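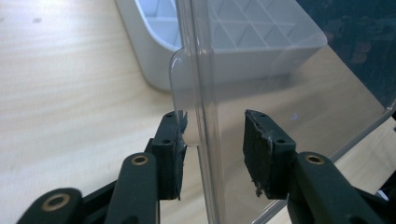

Fig. 1. Dedos verdes a ambos lados de una pared de plástico transparente.

4. Alta de la tarjeta de visitante de Plerkden

1. Abra Ledska y escriba los 15 dígitos del reverso. El folleto promete que se leen solos con el móvil; yo los teclearía.
2. Elija la zona Altex, que incluye el museo y el tranvía del río.
3. Pulse Activar y espere el código de tres cifras (por ejemplo, 153).

Nota: el «acceso a 100 atractivos» cuenta también fuentes y miradores que ya eran gratis. 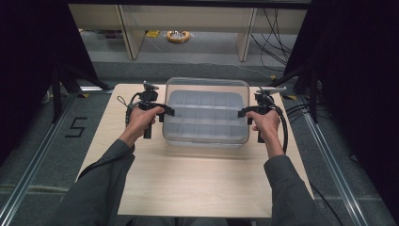

Según Ye-seo Yoon, el tranvía le rechazó la tarjeta un jueves por la mañana y tuvo que pagar el billete, así que recomienda activarla la víspera.

4. Guarde el recibo hasta que aparezca «Válida» en la pantalla.

Precaución: los descuentos en restaurantes cambian cada mes. Pregunte antes de sentarse. Para reclamar, marque el 889 en horario de oficina.

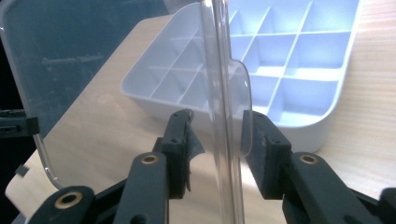 Fig. 3. Pinza negra en el borde de una pieza transparente curva.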